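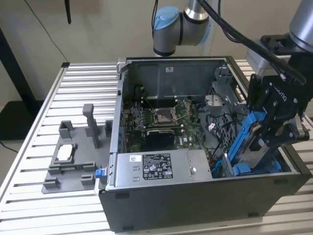 Hanne wanted her grandmother's recipes back, all 1346 of them, and I'd said sure, easy, before I'd even seen the computer (big mouth, me!). So there it lay with its side off, cables looping everywhere, and I kept talking to it like it was a sick cow.

"Is it the blue thing?" she asked.

"The drive's in the blue thing," I said.

She pulled up a stool and told me about the plum cake, the one Tuulikki swore had cardamom in it. They hadn't spoken since April over that cake.

"And if Tuulikki's right?" I asked.

Hanne looked at the drive for a while. "Then you never found it."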